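Refinishing a Wooden Desk or Table Top with Hardwax Oil

Last revised in October. Application notes by Aksel Bergmann, with corrections from Nhàn Lý.

This page covers stripping and re-oiling a solid wood work surface that has gone dull, dry or patchy. The same method applies to a kitchen table. It does not apply to veneer thinner than a credit card, to laminate, or to any top that still has an intact polyurethane film you want to keep. For spot repairs to a top that is already oiled, skip to Repairing a small area near the end.

Find out what is on the surface

Put a few drops of water on the top in several places, including one near the edge and one where forearms or plates usually rest. Wait ten minutes. If the water beads everywhere and leaves no mark, the existing finish is sound and the top needs cleaning and nothing else. If it soaks in and darkens the wood, the finish has worn through at that spot.

Next, dampen a cotton swab with denatured alcohol and rub it on the underside of an overhang, where finish was applied but traffic is low. Shellac goes sticky and colors the swab within a minute. Lacquer does not respond to alcohol but softens under lacquer thinner. Polyurethane and other cured varnishes respond to neither and have to be sanded or scraped off completely before oil will take. An oiled top shows no change beyond a little dirt on the swab.

Old paste wax interferes with everything that follows. Scrape a fingernail firmly across the surface. If it raises a soft, grayish curl, wipe the whole top with mineral spirits on a clean rag, turning the rag often, then repeat with a second rag.

Materials

Random orbital sander with dust collection
Sanding discs in 100, 120 and 150 grit
A flat cork or rubber sanding block
Hardwax oil, satin or matte
White non-woven pads, one per coat
Lint-free cotton rags, more than you expect to need
Mineral spirits
Nitrile gloves
A metal can with a lid, for used rags
Respirator with particulate filters

The oil used for these notes was Kovus Satin, which is sold in a small can. The test top measured 989 square inches and took 267 ml over two coats, most of it in the first. Open-grained wood such as oak or ash uses more than maple. Ragnarsson makes a similar oil that stays workable longer in warm weather, and the steps are the same with a longer wait before buffing. Read the can for drying time and go by that where it disagrees with this page.

Prepare the room

Aim for normal indoor temperature and moderate humidity. Below 60°F the oil turns thick and the surface streaks. Open a window on the side away from the work so that air moves across the room and not directly over the table. Turn off ceiling fans. Vacuum the floor the evening before oiling, not the same morning, to let the dust settle.

Take off anything that is screwed to the top. If the top comes off its base with a few bolts, remove it and lay it across sawhorses padded with carpet scraps. If it does not, mask the legs and apron with paper. Blue tape is fine on painted metal but should not stay on old varnish for more than a day.

Sand

1. Start at 100 grit only if there is a film finish to remove or the surface has deep rings. Otherwise start at 120.

2. Keep the sander flat and move it slowly, an inch or so per second, overlapping each pass by half. Do not tilt it to attack a stain. Tilting leaves a dish that shows up under oil as a dark oval, and the only remedy is to sand the whole board down to match.

3. Vacuum between grits. A stray grain of coarse abrasive under a fine disc produces small curled scratches that are invisible until the oil goes on.

4. Finish at 150. Going finer closes the surface and reduces how much oil it will hold. Some manufacturers permit one grit higher on maple and cherry.

5. Hand sand with the block at the final grit, along the grain, six to eight strokes over each area. Ease sharp edges with two light passes at 45 degrees. Hand sand the end grain one grit finer than the faces, or it will dry noticeably darker.

Black marks around old screw holes or under plant pots are usually iron stains. They go deeper than sanding can reach. Treat them with oxalic acid dissolved in warm water, following the package directions, and neutralize with several rinses of clean water. Let the wood dry overnight and sand lightly again.

Check under a low light

Set a lamp on the floor or on a chair so that the light rakes across the surface at a low angle. Move it to the second side and look again. Circle any defect with a soft pencil, sand the circle away, and repeat until there is nothing left to circle. Pay attention to the center of the top as well as the rim; the center is where most people lift the sander off too soon.

Raise the grain once if the wood is oak, ash or walnut. Wipe with a barely damp cloth, wait until dry, and knock back the fuzz by hand with a worn 150 disc. Two or three strokes per area are enough.

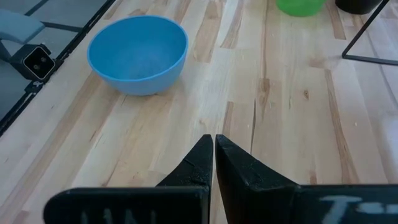
Apply the first coat

1. Stir the can with a flat stick for two full minutes. The matting agent sinks to the bottom and does not come back into suspension with shaking. Shaking also adds bubbles.

2. Wipe the top with a rag very lightly dampened with mineral spirits. While it is wet it gives a fair preview of the final color. Let it flash off.

3. Pour a puddle about the size of a coffee mug base in one corner. Spread it with a white pad in small circles, then draw it out along the grain. Add oil only when the pad starts to drag.

4. Work in sections no wider than your reach, but keep a wet edge between sections. On a long table two people can work from opposite ends toward the middle.

5. Wait 15 minutes. Places that have gone dull are absorbing quickly. Give these a little more oil and leave the rest alone.

6. Remove the excess with clean rags, folding to a fresh face often. Keep going until a dry rag slides without grabbing and comes away nearly clean. The surface should look damp, with no oil standing on it. Failure to wipe off is the cause of most sticky tops.

7. Check the edges again after up to 4 hours. Oil creeps out of open pores on ash and oak and forms pinhead spots. Wipe them before they set.

Rags with oil on them can heat up and ignite as they cure. Soak them in water and seal them in the metal can, or lay them flat outdoors in a single layer on concrete until stiff. Do not ball them up, and do not put them in a kitchen trash can, even briefly.

Apply the second coat

Leave the first coat overnight. Rub the surface with a dry white pad, using the weight of your hand and no more. Vacuum with a brush attachment. Apply the second coat the same way but much thinner. A tablespoon will cover an area the size of a bath towel on wood that has already been sealed.

A third coat is seldom useful. If the top looks uneven after two, the usual cause is uneven sanding, and more oil makes that more visible.

The underside should get one coat. A top sealed on one face only takes up moisture through the other and may cup. This applies mainly to wide boards without battens, but a single coat is cheap insurance and the pad is already loaded.

Curing

Dry to the touch and cured are different conditions. Light use is acceptable after a day: a notebook, a plate wiped up promptly. Keep water, hot dishes and rubber feet off the surface for a week or until the smell is gone, whichever is later. Do not cover the table with plastic or a vinyl cloth during this period. Monitor stands and printers with soft rubber pads can leave permanent marks on young oil – put a piece of felt or plain cardboard under them.

Repairing a small area

Sand the damaged area by hand at 150 grit, extending along the grain to the nearest board joint where possible. Feather the ends with a worn piece of paper. Apply oil with a fingertip wrapped in cotton, wait 15 minutes, wipe dry, and repeat the next day. The repair will look lighter than its surroundings for several weeks, most obviously on cherry.

Pressure dents without broken fibers can often be steamed out first. Lay a damp cotton cloth over the dent and touch it with the tip of a hot iron for a few seconds. Check, re-wet and repeat. Stop if the wood around the dent starts to lift.

Routine care

Dust with a dry cloth. For ordinary dirt use water with a small amount of mild dish soap, wrung out well, and dry at once. Avoid ammonia, bleach, vinegar and furniture polish containing silicone. Vekell sells a wood soap that works on hardwax oil and leaves no film at the recommended dilution; stronger mixtures do leave one.

Repeat the water drop test twice a year on tables in daily use. When drops stop beading in one area, clean it, let it dry, and apply one thin maintenance coat to that board, edge to edge.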